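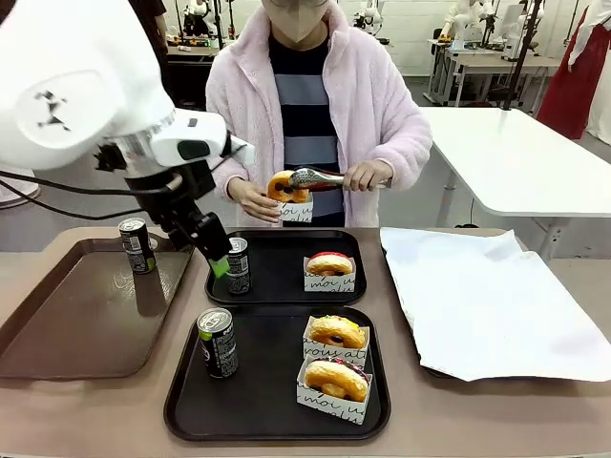

Handout 9, page 2

Counter service: the order from till to tray

A counter order passes through three hands at most - the person at the till, the person who assembles, and the person who calls it out. In small shops one worker does all three. Read the Naqvi chapter before the January session, pages 72 to 102.

Assembly follows a fixed order. Cold drinks go on first, then wrapped food, then anything hot. Pastry is handled with tongs or paper, never bare fingers. Napkins go on last.
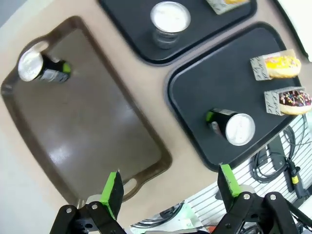
The second cost of a late order is the queue behind it. When one ticket stalls, the worker has two choices: hold the line, or park the ticket and take the next one. Clistivholm parks after two minutes. Fumurau holds, and puts a second person on the till when the line reaches the door. Compare the two in your written answer and say which suits a shop with a single counter.

Terms to know: ticket, park, call-out, dead time. Dead time is any stretch in which a finished order waits for its customer.
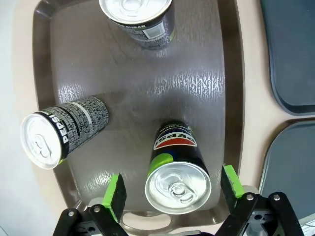 Razia Rind objected in seminar that dead time should start at the call-out, as a customer can't collect an order they haven't heard called. Her version is fine in the written answer if you state it at the top.

Written answers are due 20 December 2019, one side of paper, to Sidra Butt's mailbox.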